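Trorkness Toy and Activity Lending Library
Frequently Asked Questions for Members

These answers apply to all household and group memberships. They were last revised on 16/05/2020 and replace the earlier leaflet issued at the Jarness branch.

Who may join the library?

Membership is open to any adult who lives, works or studies in Trorkness or Jarness. Grandparents and foster carers may join in their own name. Applicants are asked to show one document with a current address. Children do not need a card of their own, and items borrowed for them are recorded on the adult's account.

What does membership cost?

There is no charge for a household membership. Group memberships, which are intended for playgroups, child minders and schools, carry a yearly fee. The current fee is posted at both desks and is payable on joining. A group that joins after March pays half the fee for its first year.

How many items may I borrow at one time?

A household may have up to eight items on loan. A boxed set counts as one item, whatever the number of pieces inside. Groups may borrow more by arrangement with the branch.

How long is the loan period?

The standard loan is three weeks. It may be renewed twice, in person or by telephone, unless another member has reserved the item. Large outdoor items and party sets are lent for one week and may not be renewed.

What kinds of items are available?

The collection holds around 3,000 items, of which 2,250 are kept at Trorkness and the remainder at Jarness. It covers puzzles, board games, dressing-up clothes, musical instruments, train sets, building sets and shape blocks. Items may be sent from one branch to the other on request. Please allow four working days for a transfer.

The catalog lists every item with its age guidance and the number of pieces. A printed copy is kept at each desk for members who do not use the online version.
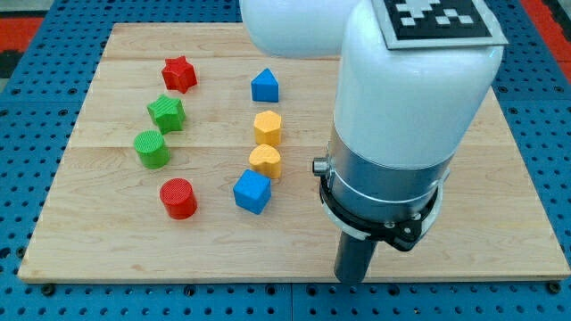
Shape blocks, including stars in red and green, on a wooden board.

Are the items suitable for children under three?

Some are. Items with small parts carry a red label on the lid and are not lent for use by children under three. Staff can suggest suitable sets, but the adult borrower remains responsible for supervising play. Labels should be left in place, even if they have begun to peel.

How are items cleaned?

Hard plastic and painted pieces are washed in warm soapy water on return. Unpainted wood is wiped with a damp cloth and left to dry flat. Fabric items are machine washed. Members are asked to return items reasonably clean and free of food, sand and modeling clay -- a further cleaning charge may apply where this has not been done.

Please do not put wooden items in a dishwasher or soak them in a sink. The grain lifts and the paint lets go at the edges.

What happens if a piece is lost?

Report the loss when the item is returned. Many pieces turn up later, and the account is held open for 30 days to allow for this. After that time the member may be asked to pay for a replacement piece or, where the set cannot be used without it, for the whole set. Ordinary wear is not charged.

May I reserve an item?

Yes. Reservations can be made at either desk, by telephone or through the catalog. The library will contact you when the item is ready and will keep it for five working days. Up to three reservations may be open on one account.

Does the library accept donations?

Donations are accepted by appointment only. Items must be complete, in working order and marked with the maker's name. The library does not accept soft toys, used bath toys or anything with a damaged battery compartment. Items that are not added to the collection are passed on to the Polák Family Center, and donors who would prefer to have them back should say so at the time.

What is the Uro scheme?

Uro is the library's home delivery service for members who cannot easily travel to a branch. A box of items chosen with the member is delivered and collected once a month, and there is no charge. To apply, complete form 538, which is available at both desks or by post. A doctor's letter is not required.

Whom should I contact with a question or complaint?

Questions about loans should be put to the branch first. Complaints, and requests to review a charge, should be sent in writing to Romana Bartoš, Membership Services, at the Trorkness branch. Written replies are normally sent within ten working days. Please quote your membership number in all letters.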